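Hi Siv,

You asked for the July update before the Saturday call, so here goes. It's been a busy stretch on the small business startup program and I'm mostly pleased with it (mostly!).

**Where we are**

We've now had 41 people through the first advice session, and 36 of them have come back with the homework done, meaning a one-page plan and a rough guess at first-year income and costs. That's better than I expected when Tapio and I wrote the proposal. The five who haven't come back are all getting a phone call from me this week. Two have told me already that they took a job instead, and I've marked them as closed in the sheet.

The big topic is still whether to register as a sole trader or set up a company. People arrive sure they need a company (a cousin told them so, usually) and then we go through the filing, the payroll side and what an accountant will charge them every year, and a good half decide to wait. I've rewritten the handout twice now. The new one has a page on moving from one to the other later, which was the question I kept getting by email at eleven at night.
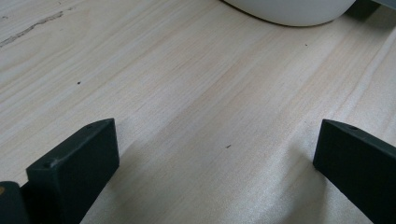
Pricing is the part I'd like more hours for. Nearly everybody charges too little, and the makers are worse than the consultants. They add up materials, forget their own time, and then knock something off for a friend. I've started doing it as a worked exercise with a plain wooden tabletop, pale wood, long soft grain, a thin dark streak running across it, and I ask the group what they'd charge and whether the streak changes the price. The answers are all over the place! Then we build the real number from the bottom up, with overhead and unpaid admin time in it, and it goes quiet for a bit.

**Money**

We're under budget on room hire, as Posard let us have the evening slot at the daytime rate. We're over on bookkeeping software. Filano's trial ran out before the second group had finished, so I paid for nine more seats out of the printing line. Tapio has the receipts. I'd like your okay to leave it that way instead of moving things back.

**Still to do**

- Tax set-aside session, moved to next month (the Tuominen office is sending a speaker)
- Contract templates, drafted, waiting on the lawyer's comments
- Follow-up survey, which I haven't started, sorry

One thing to raise on the call: Foker has asked if its own new hires could sit in on the pricing evenings. I like the idea but the room is tight, and I'd want them to pay.

Talk soon,
your program lead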